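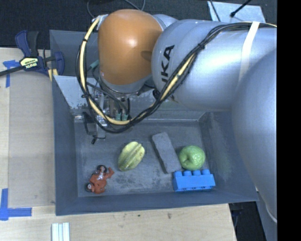
Erneck Toy and Play Food Swap: your questions answered

Home | How it works | FAQ | Swap days | Contact

By Hanne Kinnunen
Thursday, June 18, 2020

What can I bring?

Almost anything a child has finished playing with! Toy figures, building bricks, blocks, animals, pretend fruit and veg, tea sets, little vehicles. We love odd single pieces just as much as full sets, so please don't hold back a lone brick or a figure whose friends have gone missing.

Do things have to be sorted first?

No, mix them all up if you like. A figure, a brick, a block, a green apple and a star fruit can share one deep grey bin quite happily, and a jumble like that is my favourite sort (I could rummage all day). Children seem to dig longest in the mixed bins too.

Star fruit? Really?

Yes! Apples and bananas are easy to come by, but the more unusual fruits get snapped up for play shops and market stalls. If you have a pretend fig or a pomegranate at home, you'll make somebody's afternoon.

How does the swapping work?

You get one token for each small item and two for anything bigger than a shoebox. Spend them the same day or keep them until December. There is a limit of 20 tokens per family at each swap day, so the later arrivals still have plenty to choose from.

Why are the bins so scuffed?

They get used! Scratches on the floor of a bin don't bother us, and a plain grey bottom makes bright little things wonderfully easy to spot. We wash the bins with warm soapy water after every swap day.

How should I clean my toys?

Warm water and a drop of washing-up liquid for hard plastic, then leave it to dry on a towel overnight. Wipe painted pieces with a damp cloth. Bricks can go in a mesh bag and have a good swish in the sink.

Is there anything you can't take?

Please leave out anything with a cracked battery cover, sharp broken edges or loose magnets. Soft toys go to our sister swap in Lirkach, where they have the shelves for them.

How many things have been swapped so far?

2,102, and I'm thrilled! The busiest day yet was the one at Lirkach, with 233 pieces going home with new families.

Can my child come along?

Please do bring them. Under 11s need a grown-up with them at the tables.

Contact: Hanne Kinnunen, Erneck Swap | © 2020 Erneck Swap | Back to top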